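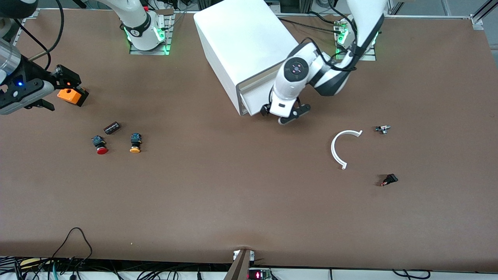

Wivbridge Community Workshop
Opening inspection, main room and store
Date: 1/31/18
Checked by: Graziella Bellini

Fire exits
Front door: OK. Opens fully, bar works.
Rear door: Needs work. Sticks at the bottom in cold weather. Plane the edge or rehang it. Same comment as September.
Exit signs: OK, both lit on battery test.

Extinguishers
By the sink: OK, gauge in the green, tag current.
Store room: Fail. Pin in place but the tag is missing. Call Ferri to have it serviced and tagged. Keep the spare from the office on the hook until then.

Electrical
Outlets, north wall: OK.
Outlets, south wall: Cover plate cracked on the one under the window. Taped off. Do not use.
Extension cords: Threw out one with a nicked jacket. The rest are fine. Please hang them up after use, the floor is not storage.
Test button on the breaker panel: OK.

Floor and stairs
Stair treads: Nosing loose on step 3. Two screws should do it.
Mats: OK. The Clemo mat at the entrance has started to curl at one corner. Watch it.
Clear path to panel: 30 inches at the narrowest point. Move the paint shelf over, it has to be 36.

First aid
Kit: Short on large bandages and eye wash. Order through Flellirar, their delivery takes 5 days.
Accident book: OK, no new entries.

Heating
Boiler room: OK, door locked, nothing stored inside.
Radiator by the coat hooks: Valve drips. Bucket under it for now.

Recheck of failed items due in 8 days.
Signed: G. Bellini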